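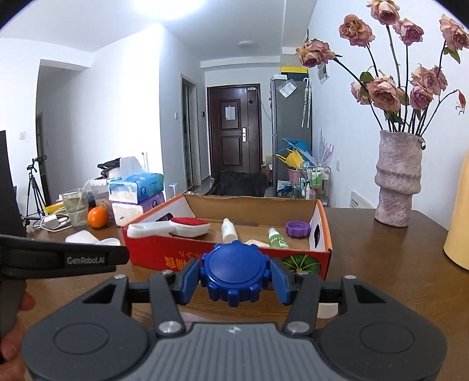
The Odds and Ends Table at Drinside

Welcome to our little gallery, and thank you for stopping by! We spent a happy (and rather dusty) afternoon going through the bits and bobs that gather in any house -- lids, brushes, small bottles and all the rest -- and a few of them have found their way onto this page. Aisling Ó Flaithearta wrote most of the words, and Lino Sala kept her supplied with tea.

The blue lid
Round, plastic and very slightly domed, with square ribs spaced about its edge. I have a great fondness for a ribbed lid, and my mother would never have thrown one out, jar or no jar.

The cardboard box
Red at the front and orange along the rims at the sides, with yellow-gold Chinese characters and a dark green circle whose stripes spread from a yellow middle. It is shallow and open, with a handle hole at either side, and I do think a cheerful box makes sorting a good deal more pleasant.

The brush
White handle, red oval pad, resting over the left side of the box. Lino would like one just like it for Skestier, where the stairs collect fluff by the handful.

The little white bottle
Lying down near the middle, with its narrow tip pointing away. Small bottles do like to roll to the back of a drawer, so ours at home live in a box as well.

The table
Dark brown wood, glossy and nicely grained. I could happily sit at a table like that all through February -- with a pot of tea, of course, and the biscuits within reach.

Page last updated 9th December.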